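Notes on the `pan-table` subset of the Skekdale kitchen collection. Read these before trusting the labels, which I would not do without checking.

Maintainer: Detlef Nolte
Last edited: July 23, 2025

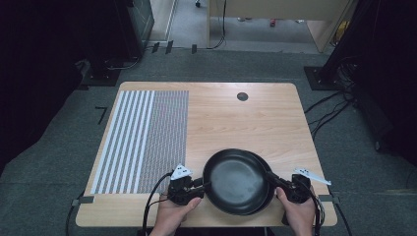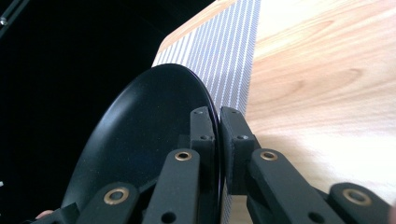
## What is in it

111 clips of cookware being handled at a table. No stove, no food. If you came for cooking, try the Kirkau subset, although I have doubts about that one too.

Each clip has a folder with the video and a `label.txt`. The label is one line in plain English, such as `lift pan` or `turn pan over`. Total length is 1330 seconds, so don't expect long takes.

## The word "pan"

The first labeling pass (Stakau) used `pan`, `skillet`, `plate` and `dish` as if they were the same thing. Dark, round cookware seen from the side gives you very little to go on, and I suspect people guessed. I merged all four into `round_flat` and kept the old word in a second column called `said`. Use `said` at your own risk.

Handles have their own column, with `yes`, `no` or `not visible`. Please don't turn `not visible` into `no`. Someone did that in the Hallgrímsson copy and the counts there are useless.

## Known problems

- 6 clips have a label that belongs to the clip before. They are listed in `shifted.txt`. I don't believe the list is complete.
- `put down` was applied both to pans touching the table and to pans being lowered toward it. I have not fixed this.
- The `surface` column says `wood` all the way down. Fine for the table, but it ignores whatever is lying on it.
- The words "gently" and "carefully" turn up in 10 labels. I can't tell what the labeler saw that made the other clips careless.

## What I would not use it for

Anything about weight, heat or how clean a pan is. There are no measurements behind any of that, whatever the old project page claimed. Kitchen habits are out as well — a pan moved over a table tells you nothing about how people cook.

## Changes

- Merged the four nouns, see above.
- Removed the `quality` column. Every row said `good`.
- A recheck of `put down` is planned for August, if I still think it's worth doing.

Corrections go to Detlef, with the folder name and the line you think is wrong.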